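The Practical Examination

The Wosholm Institute of Culinary Arts wishes to record the circumstances under which the Krasniqi Medal was awarded this year. Of 336 candidates, 100 advanced to the final practical at the Grestville campus. Each was assigned a station, a burner and one onion.

The set dish was clear soup. Candidates were given until noon.

At eleven the candidate at the last station had not lit the burner. The examiners noted this in the register and moved on. When they returned, the onion had been sliced so finely that the senior examiner could read the rules through it - including the rule against reading aloud, which was then broken.

The soup was served four minutes late. Under the regulations it could not be tasted. Three spoons were later found to be missing from the examiners' table. 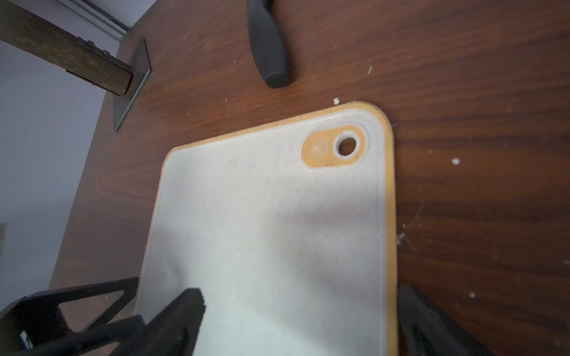
Decision of the Board

The Board finds that no soup was tasted. The Board further finds that it was the best in the history of the Institute, and awards the medal accordingly. The candidate is asked to collect it from the front office, and to bring the recipe.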